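Course handout: Washing, Sorting and Storing Fresh Produce
Unit 2 of Everyday Kitchen Skills
Instructor: Alasdair Carnegie
Room 251, Farquharson Building

Welcome back! Last time we did knives, and I promised that the next unit would be gentler on the fingers. We are going to take a mixed pile of fruit and vegetables, the kind you get when you empty a shopping bag onto the table, and work out what each thing needs. I love this unit. You will never look at a cucumber the same way again, or at least I hope you won't.

Before class
Read pages 20 to 27 of the course booklet. Bring an apron, a clean dish towel and one piece of produce you usually throw out before you get to eat it. Bowls and colanders are in the Ulholm cabinet by the door.

1. Sort first, wash later

Most people start at the sink. Start at the table! Spread everything out on a cloth so that you can see all of it, and pick up every piece. You are feeling for soft spots, checking the stem end, and turning the fruit over to look at the side it was resting on. That underside is where trouble begins, and you can miss it completely if you only look from above.

Make three groups as you go:

Eat today: anything very ripe, bruised or split
Eat this week: firm and sound, but thin-skinned
Keeps well: thick-skinned and heavy for its size

A blemish does not put a fruit in the trash. Speckles and brown marks on the skin are often only skin deep. Press gently beside the mark with your thumb. If the flesh is firm, cut it open and have a look. If it is soft and smells sour, or there is any mold, out it goes.

2. Washing by type of skin

Bumpy skins (cucumbers, some melons). Dirt sits between the bumps, so use running water and a soft vegetable brush. Brush along the length and then around the tip. You don't need soap, and please don't use it.

Dimpled skins (oranges and other citrus). Wash these even if you plan to peel them, because the knife or your thumbnail carries whatever is on the outside straight to the inside. Rub with your palms under the tap, then dry.

Smooth skins (tomatoes, plums, cherries). A quick rinse and a roll in the towel is plenty. Cherry tomatoes bruise more easily than you would think — don't pile heavy things on top of them. 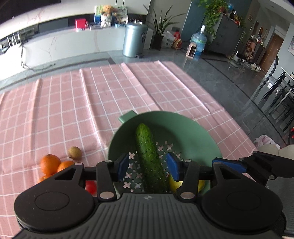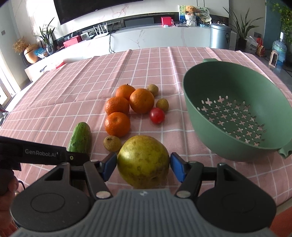
Practice produce on the gridded pink cloth, with a cucumber and oranges in both views.

3. Using a colander well

A colander is for draining, and it can only drain if air and water can get through the holes. One layer is best. Put long items in first, lying flat, and tuck the round ones in beside them. Give the whole thing a shake, wait a minute, then shake again (the second shake always surprises people!). Stand it on a plate or a folded towel if you are working away from the sink.

Dry everything before it goes into storage. I can't say this often enough. Water left on the skin is the quickest way to lose a bowl of fruit.

4. Where it all goes

Oranges: a cool counter for a few days, the refrigerator for longer
Cucumbers: the warmest part of the refrigerator, wrapped in a towel
Tomatoes: on the counter, out of the sun, until ripe
Anything cut: covered, in the refrigerator, eaten soon

Keep ripe bananas and apples away from cucumbers. They give off ethylene gas, which turns cucumbers yellow and soft.

Table exercise (in pairs)
Sort your pile without talking, then swap places with your partner and re-sort theirs. Discuss every piece that moved. Write down what made you move it, whether that was color, feel, smell or weight in the hand.

To hand in
One page on the piece you brought from home: how you stored it before, what you will try now, and a note on it after four days. Due 13/06/2026.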